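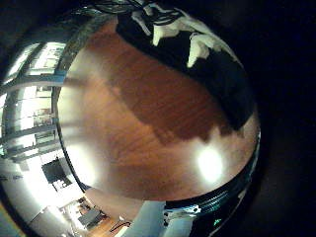
Verchromte Kugel aus der Nähe, Blick der Handkamera. Rechts unten der geriffelte Ring.

Werkstattbuch, Mai, Eintrag zum Greiferarm

Angefangen um 14:20, Arm war vom letzten Mal noch auf dem Holztisch festgeklemmt. Ziel für heute: Anfahrt auf spiegelnde Teile so weit bringen, dass die Kamera am Handgelenk nicht jedes Mal den Rand verliert. Mit den matten Testkörpern läuft es seit dem Umbau ordentlich, mit Chrom bisher gar nicht.

Stand der Hardware, damit man es später nachlesen kann: Grundplatte unverändert. Handgelenk mit dem neuen Halter aus PETG, der alte ist an der Schraubenaufnahme gerissen. Antriebe alle auf dem Regler von Jiltel, Netzteil von Colik. Software ist der Zweig »Morkberg«, also der mit der geänderten Kalibrierung. Der Zweig »Xiong« liegt noch auf der alten Karte, bitte nicht überschreiben, da sind die Greifkurven vom Frühjahr drin.

Zum Problem. Die Randerkennung sucht nach einer geschlossenen Kontur mit halbwegs gleichmäßiger Fläche darin. Bei der Kugel steckt in der Fläche aber alles, was drumherum ist. Den größten Teil nimmt rotbraunes Holz mit Maserung ein, links zieht sich der Raum als verzerrter Streifen um die Wölbung, oben im Dunkeln stehen zwei weiße Formen, das dürften die Finger sein. Dazu zwei Lichtflecken, der rechte deutlich kräftiger. Für den Algorithmus sind das alles eigene Objekte. Am schlimmsten ist der dunkle, gezackte Schatten im Holz, der hat härtere Kanten als stellenweise die Kugel selbst. In der Auswertung wurde zweimal die Schattenkante als Objektrand genommen, und der Zielpunkt saß dann mitten auf der Kugel.

Die rechte Seite ist dagegen brauchbar. Dort grenzt die Kugel an Schwarz und der Rand ist auf ganzer Länge sauber zu finden. Links wird es hell und verwaschen, da ist mit der jetzigen Schwelle nichts zu machen.

Erster Versuch: Belichtung fest eingestellt statt automatisch. Angefangen mit 2000 Mikrosekunden, dann auf 1000 herunter. Bei 2000 frisst der rechte Lichtfleck aus und zieht einen hellen Hof in die Umgebung. Bei 1000 wird der Hof kleiner, dafür rauscht der dunkle Teil oben so stark, dass die weißen Formen ausfransen. Für die Kontur ist 1000 trotzdem besser. Bleibt vorerst so eingetragen. Die Automatik ist jetzt in der Konfiguration abgeschaltet, beim nächsten Wechsel auf matte Teile daran denken.

Zweiter Versuch: nur noch den rechten Bogen auswerten und daraus den Kreis schätzen. Das Stück Rand reicht an sich, die Schätzung springt aber, sobald der geriffelte Ring mit hineingerät. Die Rillen liefern viele kurze parallele Kanten und ziehen den Mittelpunkt nach unten. Habe einen Filter davorgesetzt, der kurze Kanten mit gleicher Richtung verwirft. Mindestlänge 50 Pixel. Danach lag der Mittelpunkt bei wiederholter Messung aus derselben Stellung stabil. Aus anderer Stellung noch nicht geprüft.

Nebenbei: Das grüne Pünktchen unten in den Rillen ist in der Farbmaske als Marker durchgegangen. Unsere Passmarken sind grün, die Maske ist entsprechend weit aufgedreht. Mindestfläche für Marker hochgesetzt, seitdem kein Fehlalarm mehr. Falls jemand die kleinen Aufkleber verwenden will: die fallen jetzt vermutlich mit durch, bitte vorher testen.

Dritter Versuch war ein Diffusor vor der Lampe, Backpapier auf einem Drahtrahmen. Die Lichtflecken werden damit größer und weicher, der gezackte Schatten verliert seine Kante. Gefällt mir besser als jede Änderung am Programm. Der Rahmen hält aber nicht, er rutscht, sobald der Tisch einen Stoß bekommt. Brauche eine Klemme mit Gelenk. In der Schublade mit den Stativteilen liegt nur eine ohne Gewinde.

Noch offen ist der Abstand. Die Kamera steht in der Endstellung sehr nah an der Kugel, ihr Umriss passt nicht mehr ganz ins Bild. Für die letzte Strecke kann man also keine volle Kontur mehr verlangen. Vorschlag: Kreis aus größerer Entfernung bestimmen, Mittelpunkt merken, den Rest blind fahren und nur noch den rechten Rand mitlaufen lassen. Wenn der um mehr als 2 mm von der Vorhersage abweicht, anhalten. Das muss im Regler stehen und nicht im Bildteil, der Bildteil ist dafür zu langsam. Die Umrechnung von Pixeln in Millimeter stimmt auf kurze Entfernung auch noch nicht, die Kalibriertafel wurde nur weiter weg aufgenommen.

Außerdem sind am oberen Bildrand dünne Kabel zu sehen. Im Moment stören sie die Auswertung nicht, der Bereich ist dunkel genug. Mit dem Diffusor könnte sich das ändern. Kabelführung bei Gelegenheit ansehen, am besten zusammen mit dem Zugentlaster, der ohnehin noch fehlt.

Gegriffen habe ich heute nicht. Die Gummiauflagen hinterlassen auf Chrom Schlieren, und eine verschmierte Kugel macht die Messreihe unbrauchbar. Vor jeder Reihe mit Mikrofaser abwischen, keinen Alkohol auf die Auflagen.

Für das nächste Mal:
Klemme mit Gelenk besorgen, Diffusor fest montieren
Kreisschätzung aus mehreren Stellungen prüfen
Kalibriertafel im Nahbereich neu aufnehmen
Abbruchgrenze in den Regler übernehmen
Kleine Passmarken gegen die neue Mindestfläche testen

Änderungen liegen im Zweig »Morkberg«, noch nicht zusammengeführt. Die alte Schwelle steht auskommentiert darunter. Um 18:45 Netzteil aus, Arm in Parkstellung.

Nachtrag: Beim Herunterfahren hat das Handgelenk wieder leise geknackt, wie vor dem Tausch des Halters. Kommt also wohl vom Lager. Vor der nächsten Messreihe aufmachen und nachsehen.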